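Wäsche ohne Muff und ohne Bügelberg

Seit ich meine Waschroutine umgestellt habe, macht mir das Thema fast schon Spaß! Der größte Hebel ist das Sortieren: Helles, Dunkles und Handtücher kommen bei mir gleich abends in getrennte Körbe – morgens greife ich nur noch zu.

Handtücher und Putzlappen laufen bei 60 Grad, alles andere bei 30 oder 40. Beim Waschmittel lieber sparsam sein, ich nehme das Pulver von Osent und komme mit der kleinsten Dosierung prima hin (wir haben weiches Wasser, bei hartem braucht es mehr). 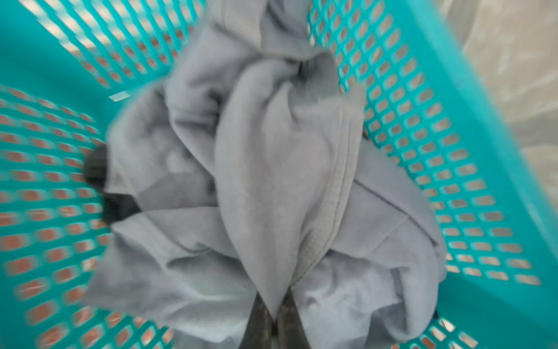 Hellgraues im Wäschekorb aus Kunststoff

Körbe mit vielen Öffnungen finde ich großartig, da kommt überall Luft an den Stoff. Feuchte Sportsachen trotzdem erst über die Wannenkante hängen! Den Korb selbst brause ich einmal im Monat ab, mit einem Spritzer Spülmittel und einer alten Zahnbürste für die Ecken.

Und dann das Aufhängen: Hemden und Blusen kräftig ausschütteln, am Saum glatt ziehen, auf den Bügel – fertig. Bei mir bleibt das Bügeleisen seitdem meistens im Schrank. T-Shirts hänge ich kopfüber, die Klammern kommen an die Seitennähte.

Gegen Grasflecken hilft übrigens Gallseife, vor dem Waschen einreiben und etwa 50 Minuten liegen lassen.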